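Search this profile
Search

Right, I've now read the Skulleck write-up twice, the second time with a pencil. I have thoughts. Thread, and it'll be a long one, so mute me if you came for the allotment posts.

For anyone who missed it: Skulleck is the Castulik group's way of having a robot policy mark its own work. You train on demonstrations as usual, then a second model looks at how things stand at the end of each try and says pass or fail. Passes go back into the training set. Round you go again.

The headline is that you can drop the human labeller and lose next to nothing. That's the claim I'm picking at. The rest of it — the controller, the training recipe, the data cleaning — looks tidy to me and I've no quarrel with it.

The task they lean on hardest is stacking woven baskets, one into the other. I like this as a choice. A basket is awkward in a way a wooden block isn't. Handles stick out, rims are thick, and there's more than one way for two of them to end up together.
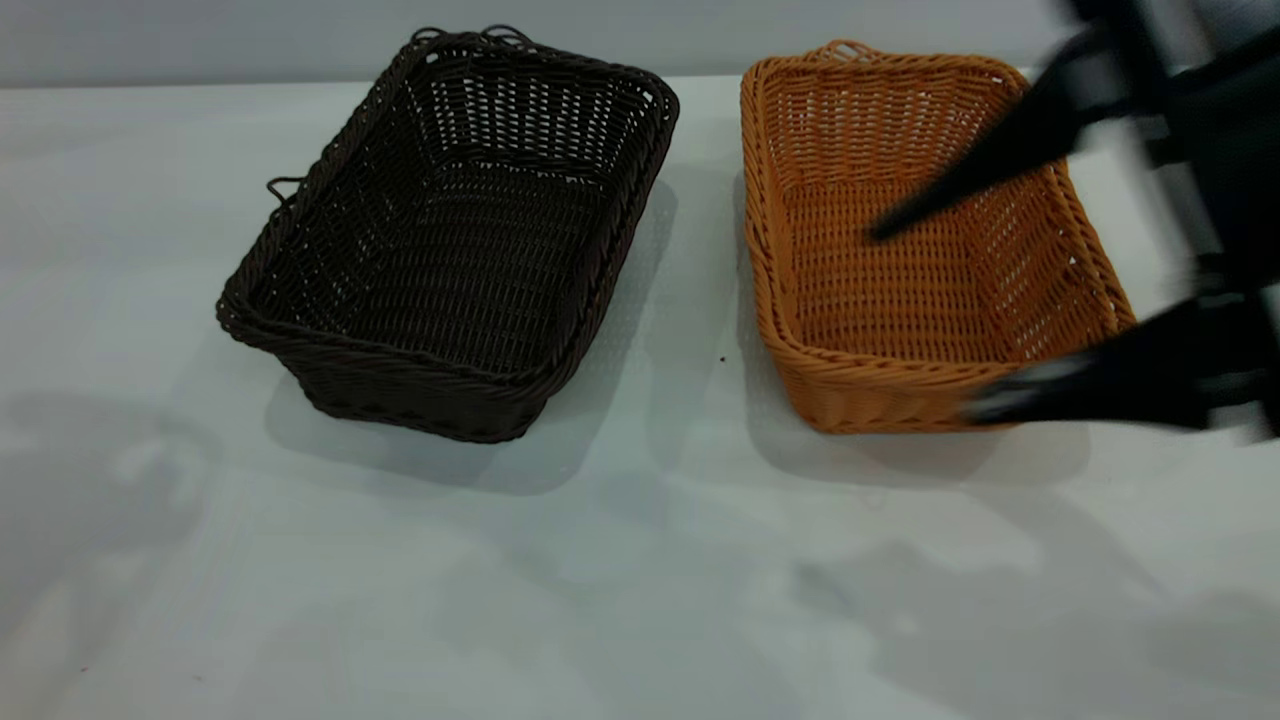

Vol. 5, p. 3

Dark basket on one side, orange-tan one on the other, both empty, gripper over the lighter one. As starting problems go it's a good clear one. I'd struggle to write a cheaper test that asks this much of a hand with two fingers.

The training set is 2,404 demonstrations, all driven by people, all from the Wasilewska bench. Fine. It's a decent size for one bench and they've said plainly where it came from. More papers should.

Evaluation is 200 tries per method. Also fine! I've seen success rates to a decimal place from a fraction of that. Credit where it's due, I was in quite a good mood at this point.

Then you get to who decides what a success is, and the mood goes.

The judge model was trained on labels from the same people who drove the demonstrations. Those labels say "stacked" or "not stacked". I went looking for the definition of stacked. It's one sentence in the appendix: "the upper basket rests in or on the lower basket and the gripper has withdrawn."

In OR on. Those are two different outcomes and I'd want them kept apart. If I ask for the baskets to be nested so they go on a shelf, "on" is a fail. If I only want the table cleared a bit, "on" will do.

So the policy and the judge share a blind spot, and the blind spot goes round the loop. A sloppy placement passes, it goes into training as a good one, the next policy makes more of them, and the judge is happy with those too. The curve goes up. It would go up either way. That's what bothers me about using it as evidence.

I want to be fair about this. I can't show that it happened. The paper gives pass rates and a handful of clips, and you can't work out from those how square anything sat. My complaint is that the authors can't show it didn't happen either, going by what they've published.

Their answer is the agreement figure. They had a person re-mark a sample and the person agreed with the judge nearly every time. But that person was handed the same one-sentence rule. Two markers with the same vague mark scheme will agree with each other all day long. Ask anyone who's marked exam scripts.

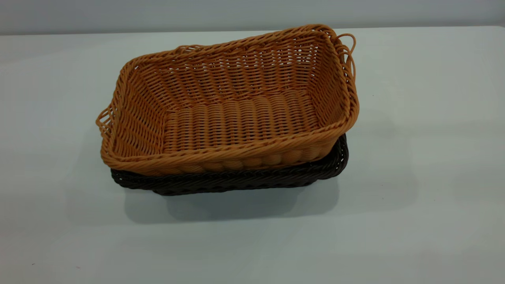

A reply further down asks whether any of this matters if the thing ends up with one basket on top of the other, and says warehouses would be delighted with that. Maybe they would. I'd still want to know which warehouses, and what they plan to put on top next.

Look at the angle between those two, though. The tan one lies at a slant to the dark one, so more of the dark rim shows along the lower left and down the right. By the appendix rule it's a pass, no argument. By the rule most of us would use when putting things away at home, I'd give it a nudge before I walked off.

I showed that to a couple of people at work without telling them the rule and asked "stacked or not?" One said yes straight away. The other said "sort of". There's no box for "sort of" in the Skulleck labels, and I think "sort of" is where all the interesting behaviour lives.

What I'd have liked is dull and cheap. Measure the angle between the long sides. Measure how far the top rim stands above the bottom one. Report both as a spread. Then anyone can pick their own cut-off, and we can see whether the later rounds are getting neater or only getting more passes.

You wouldn't need new robot time for it either. They have end-of-try pictures from fixed cameras for every single run, it says so in the methods. Somebody with a free afternoon and a bit of patience could do the angle from those. I'd do it myself if they put them up.

Next grumble: seeds. They ran three. The shaded bands on the main plot are drawn over three runs and in the last two rounds they overlap with the human-labelled version. The text calls this "matching". With bands that wide it might be matching, or it might be quite a bit worse, and you'd have trouble telling the two apart.

And the comparison stops after five rounds. Why five? If the worry is that errors feed on themselves, I'd want to see it left running until something goes wrong, or until it plainly isn't going to. Stopping while the line is still heading upwards is a choice, and I'd have liked a sentence on it.

Someone will bring up the Wetico results so let me get there first. Yes, Wetico put out a note in October saying they'd had the method going on their own arm and were pleased. It's a company note, it has no table in it, and "pleased" isn't a unit. I'm happy for them. It doesn't move me much.

There's one part I think has been undersold, and it's the failures. Tucked in the back is a list of tries the judge threw out and a human would have kept. Nearly all are cases where a handle hid part of the rim from the camera. That's a real finding about where to put your camera and I'd have made it a figure.

It also tells you the judge is leaning heavily on the rim. I'd bet a decent lunch that it's checking for "light rim above dark rim" and very little else. Swap the colours, dark basket on top, and see what it says. If that test is in there I couldn't find it — shout if you can.

Do I think the method's useless? No. For a task where done is done (plug in, plug out, lid on, lid off) I'd try it tomorrow. My doubt is about anything where the end state comes in degrees, and baskets come in degrees.

A few people have asked if I'd have rejected it. I'd have asked for the angle plot, the colour swap and a longer run, and then probably waved it through. The title would have had to change as well. "Without human supervision" is a bit much when humans wrote the labels, the rule and the check on the rule.

Edit: I've been pointed to a longer version of the appendix. The definition in it is the same sentence with a comma added. I've mailed the contact address on the paper to ask for the end-of-try pictures and will post here if anything comes back.

More from this thread's author
Success rates and the word "robust", a moan
Why I've stopped trusting bar charts without dots on them
Re-reading the Wasilewska bench rules
Three runs is not a distribution
Runner beans, an update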